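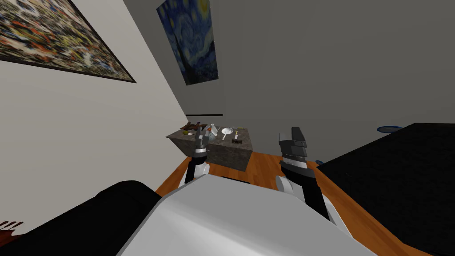
Homes & Property

Cekham approves kitchen refit program for older rental homes

The Cekham Housing Authority has approved a program to replace the kitchens in 860 of its rental homes, with the first work expected to begin in March. The decision follows a survey of tenants carried out last year, in which storage and worktop space were the two most common complaints.

The program covers homes in the Skallska and Suletti districts, most of which have not had a new kitchen since they were built. A total of 1321 households were invited to take part in the survey. Of the tenants who replied, 82 percent said their kitchen was too small or poorly laid out for daily use.

Under the plan, tenants will be offered a choice of 2 layouts. The first keeps the kitchen as a separate room and adds full-height cupboards along one wall. The second opens the kitchen to the living area and places an island between them, with stone or laminate tops available at the same rent. The open layout will be offered only where the dividing wall carries no load, and an engineer will inspect each home before a choice is confirmed.

"The homes in Skallska and Suletti are sound buildings with many years of use ahead of them," the authority said in a statement. "Their kitchens were planned for a different time, and tenants have told us clearly what they would like to see changed."

Building work will be carried out by Erdem, which also completed the authority's window replacement program. The company will work on one stairwell at a time. Each kitchen is expected to take nine working days, and water will be shut off for no more than four hours on any one day. A shared kitchen will be open to tenants on the ground floor of each building from 6 a.m. to 10 p.m. while work is under way.

Rents will not rise as a result of the program. Tenants who have paid for their own improvements, such as fitted cabinets or new flooring, may ask to keep them, provided that they meet current fire and electrical rules. Those who prefer no change at all may postpone the work until their lease ends, although old wiring and pipes will be replaced in every home.

The tenants' association in Suletti welcomed the decision but asked for more detail on noise and on the storage of furniture. The authority said that lockable storage will be provided in the basement of each building - free of charge - and that drilling will be limited to the hours between 9 a.m. and 4 p.m.

Letters with a floor plan and a reply form will be sent to all households in the program before the end of the month. Tenants who need the form in large print or in another language may request it at the district office in Skallska. Homes outside the two districts will be considered in a later round, for which no budget has yet been set.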